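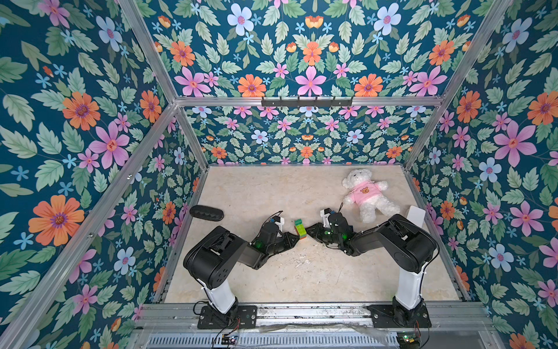
Trillow Robotics Club is the after-school club of Paquette School, and we meet in room 13 from October until the summer break. Our members are from 13 to 17 years old, and most of them come without any experience in programming. In the first weeks they learn to move one arm safely, and then they work in pairs with two. A favorite task is the toy block: both grippers must come to the green and orange bricks from opposite sides, and the teddy bear in the pink shirt should stay where it lies. The flowered walls were chosen by the students -- they voted for this paper against plain gray.

Every spring we take part in the Flivska student competition, where each team has 3 attempts for every task.

The club fee is $50 for one school year. New members are welcome at any level, and parents can visit us on the open evening. Please ask at the school office, extension 909.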